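Break-ins on the Grarkside end of Dobson Street
Neighborhood board > Safety and police 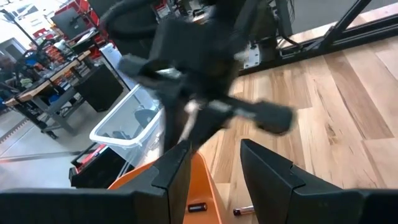 kmottram
Posted March 10, 2025

Does anyone know who is handling the garage break-ins now that the Grarkside substation has cut its hours? We had our side door forced in January and I have called the desk line 4 times since. Each time I get a different person and no case update. They took a drill, a bike and a box of hand tools. They left the small stuff – a black battery like the one lying on the orange piece there would have been worth nothing to them, I suppose. I have the serial number for the drill and I can't find anyone who wants to write it down.

Kelly Mottram

tindall_r
Property crimes all go through the main station now. The substation desk only takes messages. Ask for the records window and give them your report number. If you don't have a report number, you were never in the system.

kmottram
I have a number. It's on the card the officer gave me.

porchlight42
Same thing on our block. Two garages and a shed. We asked for more night patrols and were told there aren't enough officers to cover it. I don't buy that. There were three cars at the Diltia lot last week for a parking complaint.

tindall_r
Those were probably there for something else. A parking complaint doesn't get three cars.

porchlight42
I was standing right there, Ryan. It was a parking complaint.

oldmill_dave
Patrols won't fix this. Most of these doors have a lock you can open with a screwdriver. I put in a deadbolt and a steel plate for 90 dollars and haven't had trouble.

kmottram
Mine had a deadbolt. They split the frame.

oldmill_dave
Then you need longer screws in the strike plate. The ones that come in the package are too short.

resside_mom
Resside tenants got a letter saying the landlord will pay for lights over the back lane. It doesn't say when. If you rent from them, email the office and ask for a copy.

tindall_r
Kelly, the records window closes at 4. Bring the card and the serial number and ask them to add it to the report while you wait.

kmottram
Thanks. I'll go tomorrow and post what they say.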